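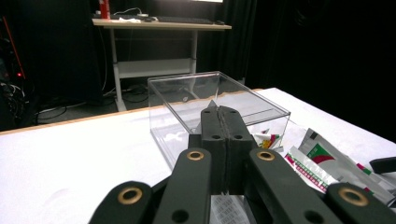 I have never trusted a clear plastic box. The people who sell organizing advice love them, because everything looks so good inside one on a white shelf, all the lentils lined up like a jewelry counter. My food doesn't look like that. My food is mostly snack packets, and a snack packet in a clear box looks like a snack packet that somebody forgot to throw out.

Still, January got me. I read one of those lists (the Pristden site, if you know it, the one where every pantry seems to belong to a person who eats four things) and it said the answer to a messy snack shelf was to decant. Take everything out, put it in open acrylic boxes, enjoy your new life. The box they recommended was the Illavis. I bought the Gorgate one, which as far as I can tell is the same box with a different sticker on the bottom.

So out came the snacks, onto the white table. I recommend doing this part even if you do nothing else. You find out what you own. I had 15 packets of one thing I don't especially like, bought during a sale, and only 2 of the kind I eat every day. That has nothing to do with storage. No box was going to fix it.

Then comes the question of what goes in. Acrylic is stiff and straight-sided, and packets are neither of those things. They puff up in the middle and crumple at the corners. If you stand them up like files, the way the list tells you to, the first row looks fine until you take one, and then the rest lie down. If you lay them flat you can see the top one and guess at the others. I tried small packets at the bottom and bigger ones standing behind, which held up until about the time somebody wanted a snack.

The open top is supposed to be the selling point. You just reach in! But I could already just reach into the old cardboard carton, which cost nothing and had a flap I could close when I got tired of looking at it. I'll give the plastic one this much: crumbs and dust wipe out of it in a few seconds, and you can't say that for cardboard.

My other complaint is the prints. Snack packaging is designed to shout from across a store. Red, green, yellow, pink, shiny silver, all of it fighting. Put it behind a clear wall and it goes right on shouting, now from your own shelf. The pantries in the pictures get around this by pouring everything into matching jars, and then you have a jar of something going stale and no idea when it expires. I like my dates printed where I can find them.

A friend swears by the Alemneh method, where each shelf gets one box and you aren't allowed to shop until it's empty. I can see that working for about a week in my house - less if it rains.

I'm keeping the box, for now. It's on the second shelf with the small packets in it, and the big ones have gone back in the carton next to it. The sale packets are going to work with me, where people will eat anything left near the coffee. If the box is still in use by spring I'll say so here. I have two more of them in the closet from the last time I read a list.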